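Ticket: Widness tracker drops the target after every lighting change
Component: Jumo perception node
Reported by: Begoñe Llorente
Assigned to: Tolera Alemneh
Status: reopened (again)

Begoñe: Pose estimates on the gripper tool are solid until the sun comes through, then the segmenter loses its nerve. Masks flicker, and the planner gets a new grasp target every couple of frames. Restarting Jumo helps for 5 minutes. So does going for lunch.

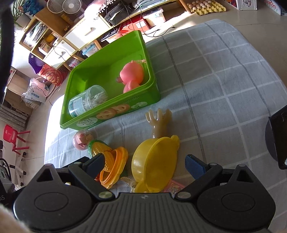
Tolera: Read the log twice. Auto exposure is hunting, and the depth filter treats each jump as motion. Transparent objects go first, as they always do. The cotton swab tub in the green box was labelled "background" with a confidence I can only envy. The pink pig beside it came through fine. I've locked exposure in the config and pushed a build.

Begoñe: Locked exposure is better. Now the planner merges neighbouring objects into one enormous object and politely declines to grasp it. Reproduced on 4 runs. Cluster radius is whatever Hervé left it at, presumably for moving furniture.
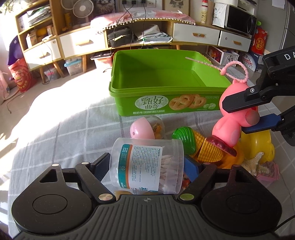
Steps tried
1. Halved the cluster radius. Merging stopped, but anything ridged got split into pieces.
2. Went back to the old radius and switched on colour weighting. Best so far.
3. Cleared the calibration cache. No change, though I felt I'd achieved something.

Hervé: The radius was for moving furniture. Sorry. Try colour weighting at 2 and cap the cloud at 2,000 points per object, otherwise the node falls behind and you're looking at stale masks.
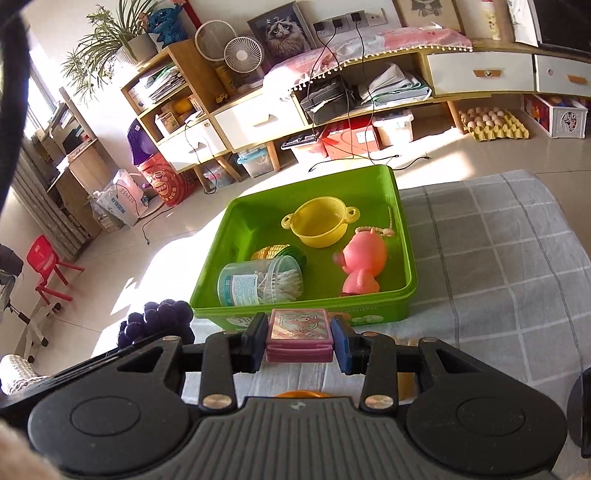 With the cap in, latency is back under the limit and the target ID holds through a full replay. The finger mask still bleeds into whatever is being held, so width estimates come out fat. I've opened a separate ticket for that and assigned it to Purificación, who is on leave and can't object.

Tolera: Merged to the Olmedo branch. Leaving this open until Begoñe gets a clean afternoon replay.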